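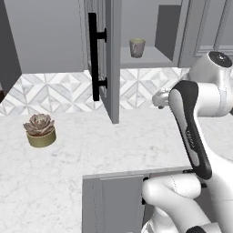
**Why does the nightly stock export stop part way through with no error in the log?**

The export job was hitting the mail gateway's attachment limit of 4,000 rows, and the gateway drops the remainder without returning a failure code.

Ticket: Drurudum stock export, short file
Raised by: Lucía Sepúlveda, purchasing
Assigned to: Kiều Tiêu
Opened: 2nd June
Priority: normal
Status: closed, one follow-up open

### Reported

The overnight CSV from Drurudum is missing items. Everything after the letter R is absent when the file is sorted by supplier. Reisinger is the last supplier to come through complete. Trunder is missing altogether. Purchasing has been reading Trunder levels off the screen and keying them into the order sheet by hand.

No change was made at the purchasing end. The file opens normally and the header row is correct.

### Environment

- Drurudum server, current release, scheduled task under the `export` account
- Output: CSV, UTF-8, comma separated, one row per stock line
- Delivery: email through the Ranow gateway to the purchasing mailbox
- Local copy kept in `/var/export/stock/` for 30 days

### Log

**08:50** Checked the task history. Last run shows exit code 0, normal run time. Nothing in the error log.

**09:05** Ran the export query by hand against the live database. Trunder lines are present, 2,198 of them. The data is there and the query picks it up.

**09:20** Suspected the supplier filter. A filter was added in the autumn to leave out closed accounts. Trunder is flagged open. Filter ruled out.

**09:40** Suspected a bad character in a description field, as we had with the degree symbol on the thermostat lines. Searched the description column for unescaped quotes and line breaks. Found two stray quotes on Reisinger items. Corrected both, re-ran the job. Emailed file still short. Leaving the corrections in place.

**10:15** Compared the local copy with the emailed copy. I should have done this first. The local file is complete and runs through to the last supplier. The emailed file stops at line 4,001, which is the header plus 4,000 rows. The fault is downstream of Drurudum.

**10:30** Checked the Ranow gateway settings. Under Content, Tabular Attachments, there is a row limit set to the default of 4,000. Action on exceed is set to "truncate". The other choices are "reject" and "pass".

**10:45** Sent a test file of 1,000 rows through the gateway. Arrived whole. Sent the full local copy. Arrived cut at the same row as before. Cause confirmed.

**11:10** Asked Lucía whether the timing fits. Her reply:

> The Trunder range was loaded into the catalogue last week. Before that we only bought the odd item from them and I wouldn't have noticed. The order sheet went wrong the morning after the load.

That agrees with the row counts in the local copies. The file was under the limit before the load and over it afterwards.

### Fix

1. In the gateway, changed action on exceed from "truncate" to "reject". An oversize file now bounces to the sender and raises an alert.
2. Moved delivery of the stock file off email. The job now writes to the purchasing share, folder `Incoming\Stock`.
3. Changed the order sheet's data source to the new path. The old path is commented out in the connection settings.
4. Added a check at the end of the job. It counts rows in the delivered file, compares them with the query result and exits with code 3 if they differ.

Step 4 was tested by deleting a line from the delivered file and running the check on its own. It returned 3 and the alert arrived.

### Verification

Overnight run completed. Row count in the share matches the query. Lucía refreshed the order sheet and Trunder is listed with current levels. She compared some 30 lines against the screen and found no differences. Manual entries have been cleared from the sheet.

### Notes

If the order sheet shows "source not found" after a password change, log out of the share and back in. The path is mapped per user.

The price file still goes by email through the same gateway. It is well below the limit but has no row check.

### Follow-up

Add the row check to the price file and move it to the share. Assigned to Kiều Tiêu, no due date set.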